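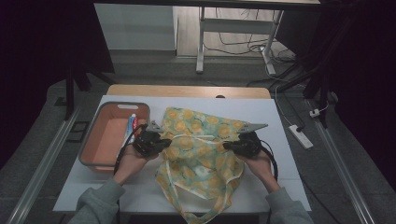

# The Trouble With Bags

A drawstring bag is a terrible thing to ask a machine to deal with. It has no front. It has a mouth, but the mouth moves. Leave it on a table and it settles into a shape it has never had before and won't have again, with the straps going wherever straps go.

Nazanin Alipour has spent most of a year thinking about this, which she admits is hard to explain at weddings. Her group in Diltdale works on a method called Kelo, and Kelo's one big idea is that the robot should stay home while the teaching gets done. A person picks up a pair of grippers, one in each hand, and does the chore with those. The grippers record where they went and when they closed. Later, a program studies the recordings and tries to work out what a robot with the same kind of gripper should do when it meets a bag of its own.

The older way is to drive the robot by remote control and save what it does. Alipour did that for her first project and still speaks of it the way people speak of a bad landlord. "You move your hand, and a moment later the arm moves, and by then you've changed your mind," she says. With the hand-held grippers there is no arm to wait for. You feel the cloth tug back. You also feel your thumbs, after an hour or so, and you feel them the next day.

I was allowed to try. Opening a bag with my own fingers takes me no thought at all. Opening one with two rigid jaws took most of my attention and some of my dignity. I pinched the near layer of cloth, then both layers, then the cord. The toothpaste, which was supposed to go in the bag, went on the floor. All of this was recorded, and Alipour was kind enough to say that mistakes are useful. She then deleted it.

Other people's mistakes do get kept, provided the person recovers from them. This is the part of the June results that has the group most excited. They trained one version of the program on 467 recordings in which everything went smoothly. They trained a second on 383 recordings, fewer by design, that included fumbles: a dropped strap, a missed pinch, a second try from a better angle. Each version then got 100 attempts on a real robot with bags it had never met. The smooth version was elegant right up to its first error, after which it carried on packing a bag it wasn't holding. The fumbling version looked worse and finished more often.

Whether that holds for anything besides bags is an open question. A colleague has been testing Kelo on pillowcases and won't discuss it. There is also the matter of the mouth of the bag, which the program still finds mostly by guessing. Mazandarani, the group's name for a module that is supposed to predict which fold hides the opening, does well on stiff cloth and falls apart on anything soft enough to be pleasant to own.

The next step is bulk. The group wants 2,000 recordings before it tries a new kind of bag, and that means more hands. Tomudau, the small workshop that builds the grippers, is working on a lighter pair with a softer trigger, partly in response to a message from Alipour's lab that consisted entirely of a photograph of a blister.

When I left, she was back at the table, easing a strap out from under a fold with one jaw while the other held the cloth still. She got it on the third try and kept the recording.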